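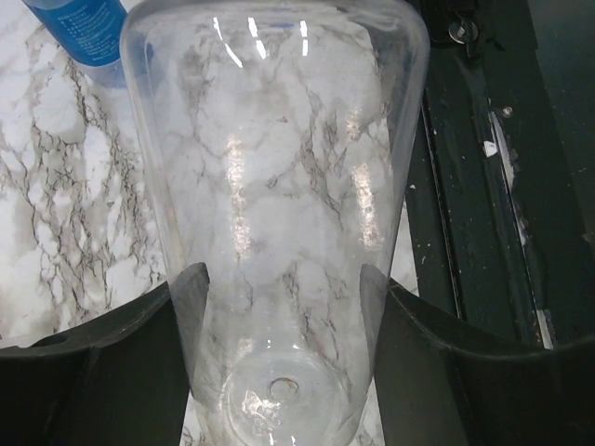
One reader wrote in to say that her arm drops every glass she teaches it to pick up, and asked whether she should just squeeze harder. Please don't. Most drops we see come from a bad demonstration.

Tips for teaching glassware by remote control:

Slow down before contact. Bring both fingers in until they touch the sides, then pause for a second so the recording has a clear stop in it.

On a tapered glass lying on its side, grip across the walls and stay off the rim.

Clear glass is hard to see on a patterned counter. Watch the highlights and the edge of the base.

Move the glass a little between takes. We recorded 200 on the Mokus arm, and the first 29 were useless, all from one spot.

Delete fumbled takes the same day.

Last updated Wednesday, October 22, 2025
1,016 shares | 29 comments
Contact | © Mandmont Kitchen Tips | Back to top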